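Re: [homearm] Wrist camera in sim before buying the real thing?
Date: 2023-01-15
List: homearm – building arms at home and in shared shops

On Saturday a list member wrote:

> I have the Trirnex arm model loaded and the Prekov gripper on the end
> of it, and I'm having great results in simulation. I ran 200 resets
> last week with the virtual camera on the wrist and the policy reached
> its start pose every single time. At this point I don't see why I
> would bolt a real camera on until the training is finished. The
> simulator is free and my garage is cold. Has anyone here gone straight
> from sim to hardware with this combination? Also, does the kitchen
> room that comes with the Bratbridge scene pack need any changes, or is
> it fine as is?

I haven't gone straight across, and I'd be careful about calling those great results. Reaching the start pose means your joint angles are right. A spreadsheet could tell you that much. What did the policy do once there was something to pick up? You didn't say, and that's the only number I'd want to see.

I'm on the same combination as you, in the shared shop on Mekonnen Street, and I've been at it since December. I spent 4 evenings on the camera mount in the model before I printed any of it. I'll grant that this part was worth doing in the simulator. My first mount had the lens too low and the housing filled most of the picture. I raised it and tipped it down a few degrees at a time, checking the view at the start pose with the jaws open, until I got this:

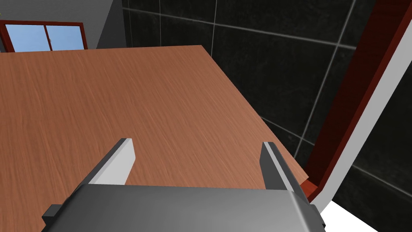
Wrist view at the start pose, jaws open, bare table, new mount angle.

Both fingers are in view and there's clear wood between them, so I stopped fiddling. I could have saved plastic if I'd done it that way from the beginning.

But look at how the room is lit. The light is even everywhere and the tabletop has no hard shadows on it. My bench has a strip light over one end and a roll-up door at the other, and at four in the afternoon the arm throws a shadow right across the work area. A policy trained on a table like the one in that render has never had to deal with its own shadow. I don't believe it will just cope, and I'd like to hear from anybody who has seen it cope on a real bench, with a log.

On the scene pack. You asked if the kitchen is fine as is. I'd change these before training anything:

The table. It's the same reddish wood all over with no stains. Swap in several textures, and include one that is close to your real bench.

The wall. Black tile with pale grout makes a very strong grid, and it's in the wrist view more than you'd expect. I suspect the network will happily use those lines to work out where it is. You don't have that wall in your garage. Neither do I.

The window. Flat pale blue panes, same brightness on every reset. Randomize it or cover it.

The camera itself. Jitter the mount by a couple of degrees each episode. A printed bracket flexes, and yours will not sit where the model says it sits.

I shifted the viewpoint on my side to see how much of the background changes, and it's plenty.
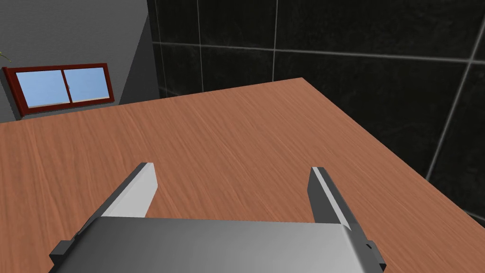 So before you commit to a month of training, try a cheap test. Train two short runs, one with the stock room and one with the walls swapped on each reset, and then evaluate both in a room neither has seen. I did this with 1,149 episodes in each run. The stock-room policy looked better right up until I changed the room, and then it reached for the same patch of table over and over. The other one was slower to learn and I trust it a bit more. I wouldn't say I trust it a lot. It's still all simulation, and the object was a cube.

As for the cold garage, you can have a real camera on a real wrist without training anything. Bolt it on, move the arm by hand to a few poses, save the pictures and put them next to the rendered ones. I have 193 of those pairs now. The finger positions match well enough. The colors don't, and the inside faces of my jaws look much darker than the near-white ones in the model. I painted them in the model to match and I'm rerunning now.

One more thing – check your gripper opening. The Prekov model I downloaded opens wider than the gripper on my bench does, and I only caught it because a block that fit in simulation wouldn't go between the real fingers. Measure yours with calipers before you believe the file. If yours matches, tell me which version you have.

I can post the mount file if people want it. It's ugly and it needs longer screws than the ones in the kit.

> Anyway, I'm hoping to skip the hardware stage until spring.

You can try. I'd still order the camera now.

--
To unsubscribe from homearm, send a blank message with "unsubscribe" in the subject line.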